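Dendar Culinary Program
Sauces and Custards, Session 5
Handout: Stirred and Baked Custards
Instructor: Ratih Santoso. Kitchen lab: Zdenka Trajkovski.

Read before the lab. The recipe at the end is the one used for grading. Bring the handout with you; copies are not kept in the kitchen. 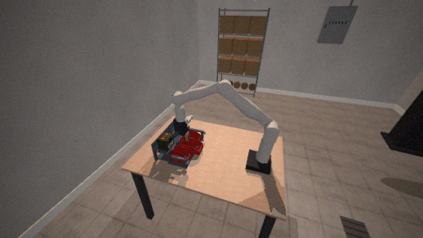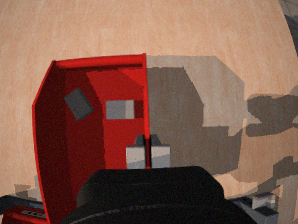 Fig. 1. Computer renderings. First: white robot arm on a wood-topped table. Second: red open-fronted container.

1. Terms

A custard is a liquid, usually milk or cream, thickened by the heat setting of egg protein. In this course the word covers two groups.

Stirred custards are cooked on the stove under constant motion. The protein network is broken up as it forms, and the result pours. Custard sauce (crème anglaise) is the standard case.

Baked custards are cooked without motion. The network stays whole and the result holds its shape when cut or spooned. Flan, crème caramel and crème brûlée belong here.

Pastry cream contains starch and behaves differently. It is treated in section 5 only as a comparison.

"Set" means that the custard has become a gel. "Coagulated" is used for the protein itself. "Curdled" means that the protein has drawn together so tightly that liquid is squeezed out. A curdled custard is overcooked. The terms are mixed up often in the written test, and marks are lost there every term.

2. What the egg does

Raw egg protein is made of long chains folded into small, separate bundles. Heat opens the bundles. The opened chains catch on one another and form a mesh, and water is held in the gaps.

In a plain beaten yolk, thickening starts at 65 °C. Whites begin to set a little lower, but one of their main proteins needs much more heat, so the white firms in stages. A custard sets later than either part of the egg would alone, for two reasons:

Dilution. Milk spreads the protein chains apart. They must move faster to meet.

Sugar. Dissolved sugar makes the folded bundles more stable and delays their opening.

Both effects raise the setting point and widen the gap between "thickened" and "curdled." A custard with very little sugar therefore has to be watched more closely than a sweet one. Savory custards are the usual place where this is learned the hard way.

Minerals work in the other direction. The calcium and other salts in milk help the chains join. Eggs diluted with plain water and heated in the same way give loose flakes in thin liquid, with no proper gel. A small amount of salt added to a water-based custard is enough to show the effect, and this will be done at the front bench.

Acid lowers the setting point. Lemon juice or fruit puree goes in after cooking wherever the recipe allows it.

3. Yolks, whites and fat

Whole eggs give a firm, clean-cutting gel with a shiny surface. Whites carry most of that firmness. Yolks give a softer gel, a deeper color and a richer taste. For a custard that must be turned out of its mold, use whole eggs or whole eggs with added yolks. For a custard eaten from the dish, yolks alone are enough.

Fat from cream coats and separates the protein chains. Replacing milk with cream gives a softer, smoother set at the same egg count. It also slows heat transfer slightly, and the baking time goes up. Students who swap cream for milk and keep the old baking time usually find a loose center.

Skim milk will set. The texture is plain and somewhat brittle.

4. Heat control

The final temperature matters less than the rate at which it is reached. With fast heating, the thickening point and the curdling point come close together in time. With slow heating they are well apart, and there is time to stop.

4.1 Stirred custards

Use a heavy pan. The heat should be medium-low from the point where the eggs go in. Move a flat-edged spatula across the whole base of the pan, including the corner where base and wall meet. A round spoon misses that corner. Most of the lumps found in the strainer come from there.

Do not whisk at this stage. Foam on the surface hides the change in texture and gives false readings on the spatula.

Signs, in order of appearance:

Surface foam from mixing breaks up and disappears.
The liquid moves more slowly behind the spatula.
Steam becomes steady.
The sauce coats the back of the spatula, and a finger drawn through the coating leaves a line with clean edges.

The last sign is the stopping point. Pour at once through a fine strainer into a bowl standing in ice water. The pan holds enough heat to curdle what is left in it, so switching off the burner does not count as stopping.

The mixture must not boil at any time. Water boils at 100 °C at sea level, and a starch-free custard is lost well before that. Small bubbles at the pan edge mean that the base is already too hot.

4.2 Baked custards

Use a water bath. As long as there is liquid water in the outer pan, the sides of the dish stay far below the air temperature of the oven. Fill with hot tap water to the level of the custard inside the dish. Place a folded towel under the dishes to shield the bases.

Cover the outer pan loosely. A tight cover traps heat, and the bath may come to a boil. If it does, the edges of the custard will show small holes along the wall of the dish. Note this on the lab sheet as "edge porosity."

Remove the dishes when the outer part is firm and the center still moves as one piece when the dish is nudged. Carryover heat finishes the center. A custard that is firm all the way through in the oven will be overcooked on the plate.

Lift the dishes out of the bath as soon as the pan is on the counter. Leaving them in the hot water is the most common error in this lab.

5. Comparison with pastry cream

Starch granules swell and take up water during heating. They get between the protein chains and keep them from drawing together, so a starch-thickened cream can be boiled without curdling. It must in fact be brought to a full boil. Egg yolk contains an enzyme that breaks down starch, and if the enzyme is not destroyed by heat the cream will turn thin in the refrigerator, sometimes overnight, sometimes within a few hours.

In short: starch absent, never boil. Starch present, always boil.

6. Tempering

Tempering means adding hot milk to the eggs in a thin stream with steady mixing. The purpose is to raise the temperature of the eggs evenly before they reach the pan. Adding eggs directly to hot milk sets the first part of the egg on contact.

Mix sugar into the yolks just before the milk is added. Dry sugar left sitting on yolks draws water out of them and leaves hard specks that do not dissolve. The strainer will catch most of these, but the yolk in them is lost to the sauce.

For baked custards, stir the tempered mix gently and let it stand until the foam rises. Skim it off. Foam that goes into the oven stays as a rough skin.

7. Lab recipe: custard sauce

Milk, whole: 550 g
Sugar: 100 g
Egg yolks: 5
Vanilla bean, split: half
Salt: a pinch

Weigh the milk. Do not measure it by volume.

Heat milk, vanilla, salt and half the sugar until steam rises. Remove from the heat, cover and leave while the ice bath and strainer are set up. Set up both before the eggs are touched.

Mix the yolks with the remaining sugar until smooth. Do not beat to a pale foam.

Temper the yolks with the hot milk. Return everything to the pan. Cook as in 4.1 and strain into the chilled bowl. Scrape the vanilla seeds into the sauce and stir now and then until cold. Press film onto the surface, label, and refrigerate.

The probe thermometers at the stations are the Talix type. Keep the tip in the liquid and clear of the pan base. Check each probe in ice water before starting and write the reading on the lab sheet. If a probe is off, use the correction throughout and do not try to reset it.

8. Faults

Thin sauce, smooth. Undercooked. Return to low heat if still warm, then strain again.

Thin sauce after chilling, thick when hot. Seen with starch creams only. See section 5.

Fine grains, sauce still pours. Slightly overcooked. Blend briefly while warm and strain. Acceptable for ice cream base, not for grading.

Clear liquid under a baked custard after cutting. Overcooked, or held too long after setting.

Egg smell. Usually overcooking; sulfur compounds come from the whites. Check also that the yolks were separated cleanly.

Skin on the surface. Film not pressed down.

Crack across the center of a baked custard. Oven too hot or water bath too shallow.

9. Grading

The lab is worth 65 points. Texture and correct stopping point carry the most weight, followed by straining, cooling and the lab sheet. Sweetness is not graded. A second batch may be made if time allows, and the better one is marked. State on the sheet which batch is being handed in.

10. Reading and preparation

Course reader, chapter by Tomić on protein gels, all of it except the part on meat. The Cukow tables on milk fat and sugar are useful for the written test but need not be learned by heart.

Questions for the written part will be drawn from sections 2, 4 and 5.

Next session: baked custards with caramel. Bring a side towel and a small offset spatula.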